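Huvoria Surplus Parts List, version 2
README

Last updated 24 Jan 2024

This is a price and naming list for used and surplus electrical parts: push buttons, pilot lights, switch blocks, terminal blocks, capacitors, fuse holders and relays. It has 347 rows, one per listing, copied from the printed and online price sheets of three resellers (Sodetti, Woo and Zarkham). The list is meant for repair shops and hobbyists who want to know what a part is usually called and what it sells for used.

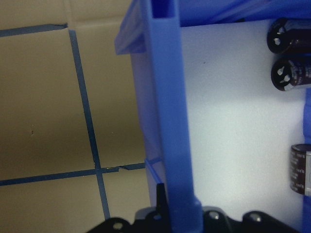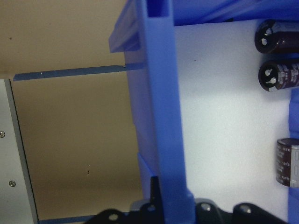
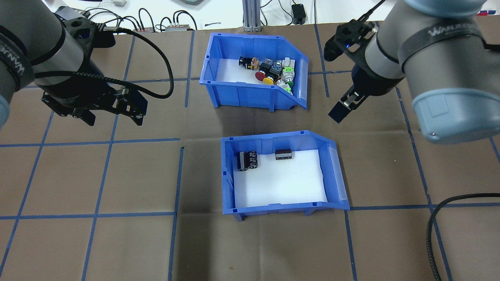
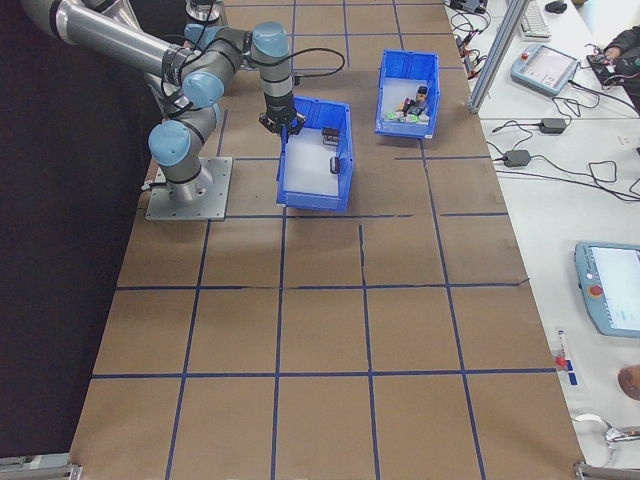 Third picture, upper bin: a red mushroom-head push button, with a yellow round push button beside it.

Files

parts.csv - the main table
names.csv - other names for the same kind of part
sellers.csv - short codes for the resellers, with shipping terms
changes.txt - what changed from version 1

All 4 files are plain text in UTF-8. The CSV files use commas, with double quotes around any value that contains a comma. Older spreadsheet programs may turn part numbers with leading zeros into plain numbers, so import those columns as text.

Main columns

The main table has 19 columns. The ones most people will use:

part_id - our own number, does not change between versions
kind - button, light, switch_block, terminal, capacitor, fuse_holder, relay
seller_name - the name exactly as printed on the price sheet, misspellings included
common_name - the name we settled on
color - as the seller gives it, blank if not given
volts - rated voltage, blank if the seller did not say
condition - new_old_stock, used_tested, used_untested
price_usd - price for one piece, before shipping
min_order - smallest number the seller will ship

The rest are described in the header rows of parts.csv.

How the names were chosen

Resellers do not agree on names. The same button can be listed as "mushroom," "palm" or "e-stop head," and the last of these is often used for buttons that do not latch and should not be used as emergency stops. We kept the seller's wording in seller_name and used common_name for the shape only. Whether a button latches has its own column (latching), and it is blank for nearly half the buttons. Please do not fill it in by guessing from the color.

Pilot lights were easier. Most sellers give the lens color and the lamp voltage. Sodetti lists the lens and the body as separate parts with separate prices, and we added those together into one row. Rows made this way have "joined" in the notes column.

Capacitors are listed by capacitance, voltage and case size. We left out any listing that gave only one of the three.

Prices

Prices are asking prices. We do not know what anything sold for. Where a seller gave a price for a bag, we divided by the number in the bag and rounded to the cent. Zarkham prices include a handling charge that the other sellers add at checkout, so its cheaper parts look more expensive than they are. The charge is given in sellers.csv if you want to take it out.

Known problems

Some Woo listings appear twice, once under the old stock number and once under the new one. We removed the pairs we could match. Relay coil voltages do not always say AC or DC. Terminal block sizes are mixed metric and American wire gauge - the unit is in its own column, but check it before sorting.

This list is not a safety reference. Used parts should be tested before they go into anything connected to line power.

Planned changes

The next update is due in February. It should add contact ratings for switch blocks and fix the terminal sizes.

License

Free to copy and change, with a link back to this page.

Comments (3)

Very useful. Could you add a column for mounting hole size? That is the first thing I look for when replacing a panel button.

Second the hole size request. Also, the fuse holder rows from Woo open fine in a text editor but the inch marks trip up my import script.

I used the prices to put together a quote for an old drill press panel. The pilot lights were close to what I ended up paying, the relays were low.

Shared 19 times

Contact: use the form on the Huvoria parts page | © Huvoria | Back to top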